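Moving the grasp check out of the planner 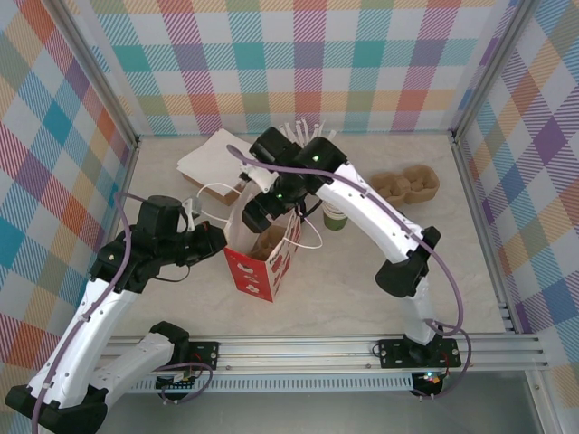

Malcolm Naylor wrote under my last post that a grasp check belongs in the controller, full stop, and that by the time the planner hears about a missed grasp the arm has already made two more bad decisions. I argued with him in the comments for a while. Then I spent most of February doing what he said.

Some background for anyone who skipped the earlier posts. The task is packing takeout supplies into a paper bag with two arms. One arm deals with the bag and the other puts things in it. The planner, which we call Lemitz, takes a list of items and turns it into a sequence of short skills: reach, close, lift, move over the opening, lower, let go. Under that sits the control loop, which knows about joints and forces and has no idea what a napkin is.

The old version did the grasp check in Lemitz. After each lift it asked the perception node whether the item had left the table. Perception took a fresh image, ran the segmentation, compared it with the one from before, and sent back yes or no. On a good day the round trip was 558 milliseconds. The arm didn't wait for it. I had set it up to start moving toward the bag while the answer was on its way, to save time, and so a miss was usually discovered with the gripper most of the way over.

Now the check is in the controller. It looks at two things, the gap between the fingers and the motor current after closing. If the gap is smaller than the thinnest item we expect, it is a miss. If the gap is fine but the current falls off during the lift, it is a slip. Either one stops the skill and sends a reason code up to Lemitz, which picks what to do next. Perception is still asked, but only after a miss, to find out where the item is.

What got better is easy to say. The arm stops near the thing it dropped, so the retry is short. The log is also much easier to read. Before, a failure was a line saying "item not moved" and I had to scrub through joint data to guess why. Now there is a code and a timestamp, and I can sort by code.

What got worse is thin things. A sheet of paper between the fingers is so close to nothing that the gap reading can't tell the difference. I tried lowering the threshold and got misses reported as grasps. I tried raising it and got the reverse. Ketsara Somboon suggested giving each item type its own check and letting the planner pass it down with the skill, and that is what I ended up with. For paper the controller skips the gap test and Lemitz does it the old slow way, waiting for the answer this time. It is not elegant. It does mean the controller has to be told something about the item, which I had been trying to avoid.

The bag caused a separate problem. The collision model had it as a rigid open box, and the handles weren't in it at all. The planner was happy to sweep a gripper through the space where a cord handle really was. I didn't want to model cord. I added a padded zone on each side of the opening that the planner treats as occupied, and forced the approach to come in from above. Some paths that used to be fine are now refused, and the search takes longer when both arms are close together. I raised the sample limit to 2,000 per query and that covers most of it.

A bug that cost me an afternoon: both arms publish state under the same message type, and the new check subscribed by type instead of by name. The right arm was sometimes judging its grasp by the left gripper's fingers. Everything looked plausible because the left gripper was usually holding something. Elias Tarawneh found it by reading the launch file out loud. The fix was one line, and I added a start-up test that closes each gripper in turn and checks that only one reading changes.

Still open:

The current threshold for slips is hand-set and drifts as the motors warm up. I run 10 closes on nothing at the start of a session to get a baseline, and that helps for the first hour or so.

Retries are capped at two. After that Lemitz skips the item and carries on, so you can end up with a bag that is missing something and a log that says the run finished. I want a separate status for that – finished with gaps, or something like it.

The replay tool doesn't understand the new reason codes yet and prints them as raw numbers.

I'll put the controller changes up once the replay tool is fixed. Malcolm, you can have the comment section.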